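Speaker notes, pharmacy technician certificate: information session for applicants
Mostton College, 1 December 2018
Speaker: Everett Pruitt, Program Office

## Opening

Welcome applicants and families on behalf of the college. State that the session covers admission, course content and placement. Questions on tuition are to be held for the finance desk in the lobby.

## Admission

- Applicants must hold a high school diploma or its equivalent.
- The November intake closed with 77 students enrolled. The next intake follows the same rules.
- Transcripts go to the Program Office directly. Copies sent by applicants are not accepted.

## Course content

The certificate has seven units. Three are taught in the classroom and cover pharmacy law, dosage arithmetic and drug names. The remaining units are taught in the practice rooms at the Cliliscombe building, where students learn to read a prescription, fill it, label it and record it.

Remind the audience that attendance in the practice rooms is compulsory. A student who misses three sessions must repeat the unit.
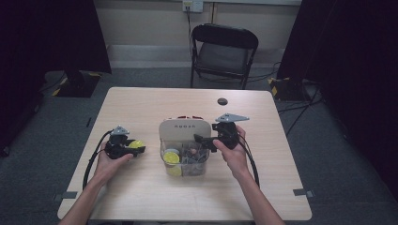
## Placement

Each student completes a supervised placement at a partner pharmacy. Current partners are Protulska and Dierckx. Students may state a preference, but the Program Office makes the final assignment.

Pause at this point. Families usually ask about travel. Placements are unpaid, and students arrange their own transportation.

## After the certificate

Graduates may apply for technician posts in retail and hospital pharmacies. State licensing rules differ, and applicants should check with the board in the state where they intend to work. Do not quote salary figures.

## Close

Direct the audience to the application forms by the door. Forms may also be requested from the Program Office by mail.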